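先让假的手臂动起来：Hina 桌面抓取搭建记

2025年2月24日

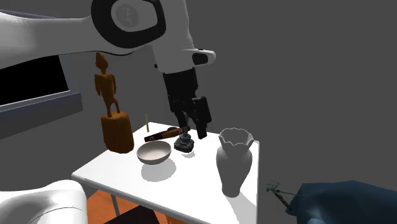 仿真里的 Hina，夹爪停在深灰色小零件的正上方，右边那只高花瓶是我这个月的噩梦。

上一篇写到底座装好就停了，有人留言问后来呢，是不是又烂尾了。没有烂尾！只是整个过年期间我都没怎么碰真的那条手臂，全在电脑里折腾。今天这篇就把这段时间的事一口气倒出来，写得比较散，想到哪儿写到哪儿，你们泡杯茶慢慢看。

先给新来的朋友补两句背景。Hina 是我给这个项目起的名字，目标说出来很朴素：一条机械臂固定在桌边，桌上随便摆点东西，我说要哪个，它就把哪个拿起来放到碗里，别的东西不许碰倒。手臂是二手的，从 Wusska 收来的，七个关节，外壳有几处磕碰，第二关节转起来有一点点沙沙声，卖家说是正常的，我也就当它正常了。它现在住在 Kesov，也就是我常去的那个共享工坊，靠墙那张最结实的工作台归我用到春天。我自己家里放不下，试过一次，手臂伸直的时候能够到冰箱门。

家里能放下的是电脑，所以分工就变成了这样：晚上在家里弄仿真，周末带着U盘去工坊接真机。听起来很有规划，实际上是被逼的。

为什么非得先做仿真

去年底我是直接在真机上调的。那时候胆子大，写好一段轨迹，把速度压到很低，手放在急停上，回车，看它走。大部分时候没事，有一次它从侧面过来，把我放在桌上的一只马克杯推了出去。杯子碎得很干脆，旁边做木工的朋友们抬头看了我一眼又低下头去，我觉得那一眼比杯子贵。

还有就是时间。Kesov 晚上关门早，我下班赶过去，开机、回零、检查线缆，能用来试东西的时间就剩一小截。遇到一个小毛病，比如某个坐标系写反了，一个晚上就没了。回家路上在地铁里忽然想通是哪儿写反，可是要等到下个周末才能验证，那种难受写过代码的人都懂吧。

在仿真里就不一样了，写反就写反，手臂从桌子底下钻出来都行，重置一下，场景又干干净净的。我最开始对仿真有点偏见，觉得那是研究所里的人用来写论文的，家里一台旧显卡跑不动。跑得动的！画面难看一点而已。上面那张图大家也看到了，影子边缘都是锯齿，我把阴影质量调到很低才能流畅转视角。我已经看惯了，甚至觉得有点可爱。

手臂模型

手臂的外形文件是 Wusska 那边打包给我的，当时卖家说“这个也送你吧”，我没当回事，塞在一个叫“杂”的文件夹里，后来翻出来如获至宝。外壳、关节、质量参数都有，白色的长连杆，关节处一圈厚厚的黑环，看上去跟真家伙很像那么回事。

不过能显示和能用是两码事。头一次加载进去，整条手臂瘫在地上抽搐，像一条搁浅的鱼。查了很久，原因是关节阻尼全部是零，也就是说每个关节都像抹了油的门轴，重力一拉就垮，控制器再拼命往回拽，两边打架，于是就抖。填上阻尼以后不抖了，但动作变得像在蜂蜜里游泳，慢吞吞的。我来回调了好几个晚上，办法很土：在真机上录一段抬手再放下的动作，回家让仿真做同样的动作，把两条曲线叠在一起看，哪儿不像就改哪儿。

这种调法没有什么优雅可言，我就是一个关节一个关节地磨。底部那几个大关节好调，手腕那几个很烦，转动惯量小，参数稍微动一点点就跑偏。最后我对手腕放宽了要求，反正抓东西的时候都走得慢，快动作留给以后。

关节限位也要说一下，这个坑我栽得很深。文件里的限位是理论值，真机上因为我后来绑了一捆线，第六关节转到底之前线就绷紧了。仿真不知道有线这回事，规划器高高兴兴给我出了一条转到底的路，还好那次我是先空跑的，听到线缆扎带“嘣”一声就拍了急停。现在我把仿真里的限位全部收窄了一圈，宁可它说“到不了”，也别给我扯线。

夹爪

夹爪是这个项目里我最得意的部分，也是返工最多的部分。黑色的，上面一个方方的壳体，下面连着带关节的手指，最大张开85毫米。这个尺寸是照着碗和常见的小东西定的，再大就太重了，手腕吃不消，再小又抓不了我想抓的瓶瓶罐罐。

真机上的指尖我打印了很多版。最早是光面的，抓什么都滑；后来贴了防滑垫，抓倒是抓住了，松开的时候东西粘在上面不肯走，得抖一下。现在用的是薄硅胶片，从 El Khatib 买的，就是工坊拐角那家五金店，卖密封圈那个柜台，有一整卷一整卷的硅胶，可以按长度剪。店里的人问我要做什么，我说给机械手做指腹，他很认真地推荐了软一档的那种，推荐得非常对。如果你们也在附近，那家店真的值得逛，找什么奇怪规格的螺丝都能翻出来，就是别在中午去，人多。

仿真里的夹爪麻烦在联动。真的夹爪是一个电机通过连杆带着两边手指一起动，可是仿真引擎不太喜欢这种闭环结构，我一开始老老实实把每根连杆都建了，结果两根手指合到一半就开始打颤，然后其中一根飞走了。飞走了！我回放了好多遍，笑得不行。后来就投降了，给两边手指各写一个简单的跟随关系，让一边去学另一边的角度，中间加一点弹性。它不完全等于真机，可是稳定，而且抓东西的时候两边会稍微让一让，反倒更像真的硅胶指腹那种软软的感觉。

摩擦系数我是猜的。对，猜的。我知道应该做斜面实验，把硅胶片贴在板子上慢慢抬起来量角度，我也确实打算做，但是那块板子一直被人借走。目前用的数值是偏保守的，仿真里抓得稳，真机一般也稳。反过来的情况我还没遇到，遇到了再来更新。

桌子和桌上的东西

这一节写给跟我一样喜欢布置场景的人，不感兴趣可以跳过。

桌子是白色的，圆边，尺寸照着 Kesov 那张工作台量的。颜色没有照着来，那张台子上全是胶水印和刀痕，我可不想在家里也看着它。白桌面还有个好处，东西的影子落在上面特别清楚，离桌面多高一眼就能看出来，调高度的时候比盯着数字舒服。

桌上摆的都是我从各种免费模型库里捡来的，风格完全不搭。一只浅浅的圆碗，用来当目标位置；一只花瓶，瓶口是一圈波浪边，细颈宽肩小脚；后面还立了一尊橙褐色的人像，踩在一个厚墩墩的基座上。人像是我随手拖进来的，原本想当个临时障碍，摆久了居然有感情，删掉以后觉得桌子空落落的，又给放回来了。桌子外面还散着几样大件，我懒得收拾，反正手臂够不着的地方不影响什么，就是渲染的时候显卡风扇会多喊两声。

要抓的主角是那个深灰色的小零件，底座方方的，边缘很毛糙，上面一层一层收圆，顶上伸出一根灰色的细尖杆。挑它就是因为它难看得很有用：底座太矮，夹爪下去容易蹭桌面；细杆又细又尖，抓得住但是容易歪。一个东西身上有两种抓法，正好用来逼规划器做选择。

而且我故意让它和那根花花的长条挨在一起。长条斜着躺在桌上，深棕、黑、红、橙黄混在一块儿，贴图糊得很，上面的字我自己都认不出来。从这个角度看过去，小零件刚好挡住长条的右边一截。对人来说一眼就知道是两样东西，对我那个简陋的分割程序来说，它经常觉得这是一件形状很怪的整体，然后给我一个莫名其妙的抓取中心，落在两者中间的空气里。

花瓶之仇

好了，讲花瓶。

仿真引擎做碰撞的时候，一般不会用你看到的那个漂亮外形，太慢了，它会用一个简化过的壳。默认的简化办法是给物体套一个凸包，你可以想象成拿保鲜膜把花瓶整个绷紧裹起来。碗被裹起来，碗口就封上了；花瓶被裹起来，细脖子就没了，从瓶口到肩膀变成一个直筒筒的斜面。

我不知道这件事的时候，看到的现象是这样的：夹爪明明离花瓶脖子还有很大一段空隙，花瓶突然自己往旁边一歪，倒了。没有任何东西碰到它！我盯着屏幕看了好几遍，以为是风。（房间里确实有风，我真的去关了窗户，然后才反应过来自己在干什么。）

接着是碗。小零件抓起来了，移到碗上方，松开，零件稳稳地停在碗口的高度，悬空，像在一块看不见的玻璃上。当时已经很晚了，我对着屏幕说了一句“你在干嘛”，家里人隔着墙问我在跟谁说话。

把碰撞体显示出来以后一切都明白了，真的建议每个刚入门的人第一天就学会怎么打开碰撞体显示，我是晚了好几个星期才知道有这个按钮的。解决办法是把模型拆成很多小凸块再拼起来，脖子归脖子，肩膀归肩膀，碗壁拆成一圈小瓦片。工具可以自动拆，但是参数要自己试，拆得太粗，波浪边变成一个圆盘；拆得太细，仿真慢得像幻灯片。花瓶的瓶口我最后也没拆得很细，反正我不打算抓瓶口，手臂绕开它就行了。碗倒是认认真真弄的，里面那层弧面要顺，不然东西掉进去会卡在瓦片的接缝上。

弄完以后第一次看到小零件掉进碗里，滚一下，停住，我高兴得站起来在屋里走了一圈。就这么一个动作！掉进碗里而已！可是你要是被一块隐形玻璃折磨过，你也会走一圈的。

坐标系，永远是坐标系

做这类东西，大半的时间花在搞清楚“哪儿是零点”。手臂底座有一个坐标系，桌子有一个，夹爪指尖有一个，相机又有一个，每个还都有自己的脾气。我在墙上贴了一张纸，画了各个坐标轴的方向，用彩笔涂的，来家里的客人以为是小孩画的。

指尖那个坐标系是我改得最多的。最开始我把它放在夹爪壳体的下沿，觉得这样好算。可是手指张开和合拢的时候，指尖高度是会变的，连杆式的夹爪都有这个毛病，合拢时手指会往下探一点。张开时看着高度正好，一合拢就杵到桌面上。真机上这一下很要命，桌子是硬的，手臂也是硬的，总得有一个让步，一般让步的是我打印的指尖。

现在的做法是把坐标系定在合拢状态的指尖中心，下降的时候先停在零件正上方，等一下，确认姿态稳了，再直直往下走。开头那张图就是这个等待姿态附近的样子，两根手指把那根细尖杆夹在中间的空当里，还没有开始讲究下一步。我喜欢在这里多停一会儿，尤其在真机上，给自己一个反悔的机会。

相机的坐标系是另一种折磨。我在工坊装的是一台旧深度相机，帧率跑到30，再高画面就开始丢。标定我做了又做，打印了一张棋盘格贴在铝板上，让手臂举着在相机前面摆各种姿势，像在拍证件照。目前误差在两毫米，抓碗够了，抓细杆有点悬。误差从哪儿来我还没完全搞清，有可能是相机支架，那个支架是木头的，拧得再紧，人从旁边走过它也会微微晃。下个月打算换成铝型材，El Khatib 有卖边角料。

让它自己选怎么抓

这部分写得粗一点，代码还太乱，没脸放出来。

思路很简单：给每件东西准备一组候选抓法，每个抓法包括指尖位置、手腕朝向、手指张开多大。然后挨个检查，手臂够不够得着，路上会不会碰到别的，抓起来以后会不会蹭到旁边。通过检查的里面选一个手腕转得最少的。没有神经网络，没有大模型，就是很老派的排除法。我知道现在流行的都是让它看视频自己学，我也很眼馋，但是我想先有一个我能看懂的版本，出了问题知道去骂哪一行。

小零件有两大类候选，一类夹底座，一类夹细杆。夹底座要求手指几乎贴着桌面，旁边又躺着那根长条，有些朝向一定会蹭到；夹细杆离桌面远，安全得多，可是抓起来以后整个零件会像钟摆一样甩。仿真里它特别爱选细杆，因为路上检查全过嘛，我能理解它。于是我加了一条：抓起来以后先原地停着，等晃动小下去再移动。慢是慢了，碗里掉进去的东西不再是斜着飞进去的了。

花瓶在这件事里负责当坏人。它高，而且站在右边，手臂从那边绕过来的路基本都被它挡住。人像站在左后方，也挡掉一部分。规划器被夹在中间，常常憋半天，最后选了一条从上面弯下来的路，连杆先抬高，手腕再垂直垂下去，像鹤低头喝水。我第一次看到的时候觉得真好看，后来知道它只是没有别的路可走。

有一点要提醒想照着做的朋友，碰撞检查里记得把手腕上凸出来的部件也算进去。我只算了手指和壳体，漏掉了手腕右下侧那个圆鼓鼓的凸起，在仿真里当然什么提示都没有，我自己没告诉它那里有东西。后来是转视角的时候无意间发现那个凸起从花瓶口里穿过去了，白的穿进灰的，看得我后背一凉。要是在工坊，又得听一次碎瓷声。

搬到真机上

说了这么多假的，真的那条怎么样了？

上个周末我带着新程序去了 Kesov。路上下雨，U盘揣在内兜里，像揣着什么情报。到了先把桌面清掉，铺一张白卡纸（对，为了让它跟仿真里像一点，有用没用不知道，心里舒服），放上碗和一个我照着仿真打印出来的小零件。细杆打印得有点弯，我用热风枪稍微扳了扳，还是弯。花瓶没敢放真的，放了一只塑料水瓶，装了半瓶水压着。

第一遍空跑，没开夹爪，速度压到最低，手在急停上。手臂抬起来，绕过水瓶，手腕垂下去，停住。跟我在家里看的一模一样！那一刻我有种很奇怪的感觉，好像看过的动画片里的角色从屏幕里走出来了，还带着沙沙的关节声。仿真里没有声音，我都忘了它会沙沙响。

第二遍开夹爪，偏了。手指合拢的时候蹭着细杆的一侧，把零件推得转了个方向，没夹住。这就是那两毫米在作怪，加上细杆是弯的。我改成让它优先夹底座，它下去了，夹住了，抬起来，移到碗上面，松开，“嗒”的一声。旁边有个在焊首饰的人鼓了两下掌，我差点要鞠躬。

后来又试了好些次，夹底座基本靠谱，偶尔手指会把卡纸也一起捏起来，整张桌面跟着往上掀，碗也差点滑下去。解决办法是拿胶带把卡纸四角贴牢，技术含量极高。

还有一个没想到的差别是光。仿真里光线永远那么均匀，后面一片纯灰，什么干扰都没有。工坊的窗户朝西，下午太阳斜着照进来，硅胶指腹反光，深度相机就在那里看到一个洞。程序以为手指中间有个深坑，报了一堆警告。拉上窗帘就好了，但工坊里不是只有我一个人，做木工的要看木纹，人家需要光。现在商量好的是我自己支一块遮光板，纸箱做的，很丑。

回家以后我也在仿真里加了一点噪声，故意让深度图破几个洞，看程序会不会慌。会慌，非常慌。正在治。

碎碎念几条

给手臂文件做备份。我有一天改质量参数，改完觉得不对，想退回去，发现自己一路保存覆盖，只好重新从“杂”文件夹里解压，再把改过的阻尼一个个填回来。现在老老实实用版本管理了，提交信息写得很幼稚，什么“花瓶又倒了”“这次真的修好了”“没有修好”，但至少能退。

仿真步长别贪大。为了跑得快我把步长放宽过，手指夹住零件的瞬间，零件直接被挤进桌子里去了，只剩细杆露在外面，像一根刚发芽的豆苗。步长调小就正常，慢就慢吧，开着它去洗碗。

初始状态让物体从稍高一点的地方轻轻落下来，别直接贴着桌面摆。贴着摆经常有一点点重叠，一开始仿真，碗就跳起来了。落下来以后先等一等，都停稳了再记录位置。

如果你也有家里人会路过屏幕，颜色可以挑好看一点的。我桌子底下那片亮橙色就是这么来的，原来是默认的灰格子，看久了头晕，换成橙色以后家里有人路过说“今天这个还挺喜庆”，过年嘛，就留着了。

有读者上次问预算，我还是不想列总账，列出来我自己会难过。最大头是手臂，其次是被我打印坏的那些指尖，硅胶片几乎不花钱。仿真这部分除了电费没花什么。

也有人问能不能用更便宜的小手臂来做，完全可以，抓小东西根本用不着这么大的。我这条是碰巧收到的，体重也很感人，搬进工坊那天腰疼了好久。小手臂还能放家里，不用看冰箱的脸色。

接下来

铝型材支架先换上，然后重新标定，看看误差能不能再小一点。摩擦系数的斜面实验这次一定做，板子我自己带。分割程序那边想想怎么把挨在一起的东西分开，目前的想法是让夹爪先轻轻拨一下，动了的算一件，没动的算另一件，笨是笨，可我挺想看它用手指去戳东西的样子。

真花瓶暂时不上桌，谁劝也没用。二手市集上看中过一只波浪口的，跟图里那只有点像，我在摊位前站了好一会儿，最后买了一袋橘子走了。

小零件的打印文件整理好会放出来，细杆我打算加粗一点，不然大家打出来都是弯的。有人想要碗的碰撞体拆分也可以留言，我找找在哪个文件夹，多半还是在“杂”里面。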